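I've been a sorter all my life. Spice jars, odd screws, the buttons that come in tiny bags with a new coat: give me a pile and a surface and I'm happy for an evening. So when I decided to spend June finding out why some of us find small blocks so soothing, I can't say the editor was surprised.

My own set lives in an old Ciltero biscuit tin. There are 60 in there, foam, mostly yellow and teal with a few reds that have gone a bit chewed at the corners. Foam is the thing, by the way. Wood is handsome and I do love the clack of it, but foam is quiet, and you can play at 5 in the morning without waking the house (I have, more than once!).

What I hadn't given any thought to was the table. Mine is covered in rings and old glue, and it wasn't until I started looking at plain white ones that I saw how much the background matters. A yellow block on a clean white top practically hums. Draw a box on it in black and suddenly you have a game: inside or outside, and how tidy can you be about it? 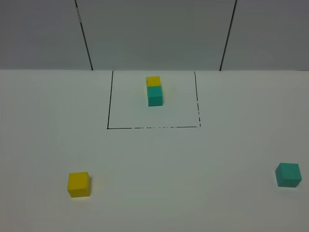
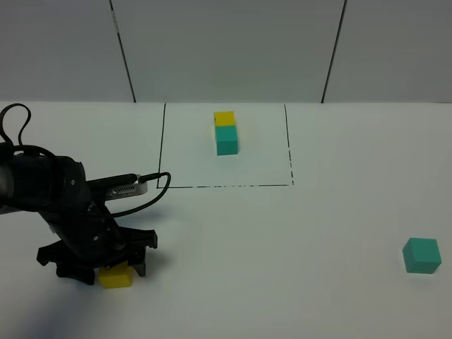
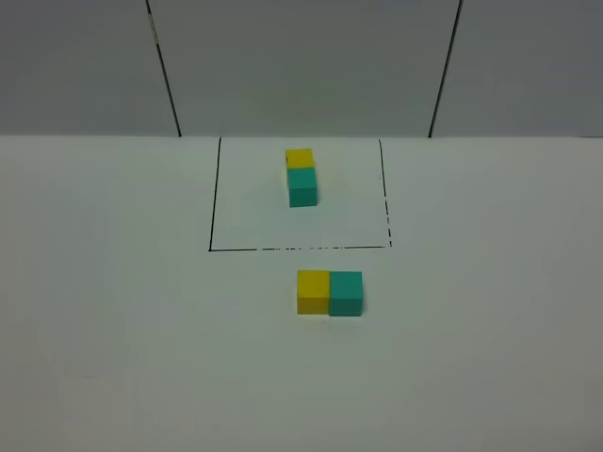 ## Draw the box first

I tried the drawn box at home, on a sheet of white board from Simiyu, the craft shop in Drandenmont. My lines came out wobbly and I ran the marker dry along one side, so it's more dashes than line, and I can report that it makes no difference at all. You still want everything inside it.

Start with four blocks, two of each colour. I began with 16 and it was a muddle, all elbows. With four you can fuss over each one, line two up one behind the other, change your mind, nudge a corner straight. Then sit back and enjoy it for a minute before you start again.

## What to buy

Not much, really. A bag of plain foam cubes, a fat black marker and something pale to work on will do you. The Plallolgate market has a stall that sells cubes loose by the scoop, and I came home with far too many teal ones. They're in the tin now, and the lid no longer shuts.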